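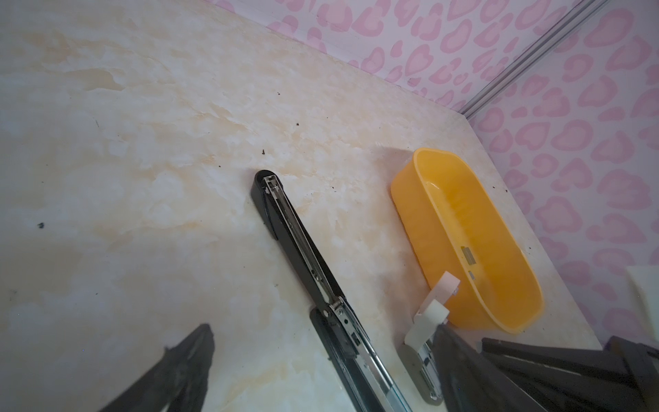
4 min read

Go see a robot do something boring

By Rebecca Mazza

I drove 42 miles to Zultthorpe in September to watch two robot arms handle small parts, and I would do it again tomorrow. The open day at Irnelham had the usual things on the program, a talk by Thomas Marino, coffee, a tour of the shop floor. I skipped most of the tour. I spent the better part of the afternoon on a stool next to one bench, and I think every town with a workshop like this should put a bench like that where people can sit beside it.

I've watched a lot of robot videos. They're set to music and they're over in 50 seconds, and I come away knowing less than I did before (and a little worried about my job). Standing next to the thing is so different! You notice how much of the work is waiting. An arm goes out, slows down, hangs over the table, and you find yourself leaning in with it. A boy next to me was whispering "go on, go on" to a gripper.
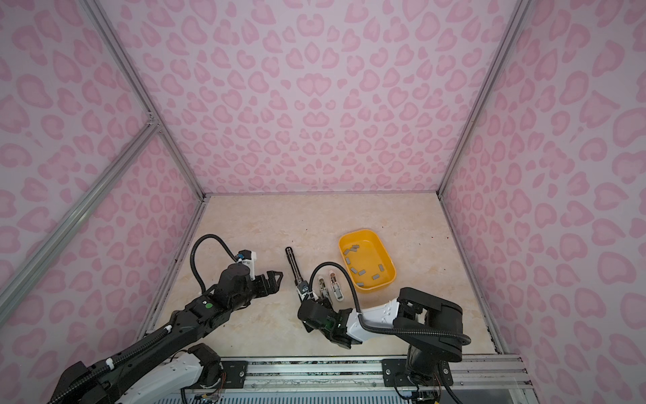
Both arms at the bench, with the yellow tray of small gray blocks at right.

Itsuki Mizuno was running the bench and took questions the whole time, including mine, which were not good ones. I asked why picking up a small block should be hard. Itsuki handed me a pair of kitchen tongs and told me to close one eye and try it with a dime. Fine. Point taken. It took me longer than I'd like to put in print.

What I loved was how plain it all was. You could see the wires, the screws, the cable looping over the wrist. And the walls of the work area are pink leopard print! I have been in labs that felt like a dentist's office, and I never once asked a question in them. People asked questions at this bench.

Rachid Belkadi, who came with me, thinks open days are mostly for recruiting and that I'm easily charmed. He has a point about the second part. But 182 people signed the guest book, and plenty of them were retired folks and kids who aren't applying for anything. They wanted to see how it's done. If these machines are going to end up in our warehouses and kitchens, I want my neighbors to have watched one up close first, slow parts included, and to have had somebody patient there to ask.

Irnelham says it may open the doors again in spring. I've already asked for the same stool.

We use cookies to remember your settings and count visits. Accept | Manage choices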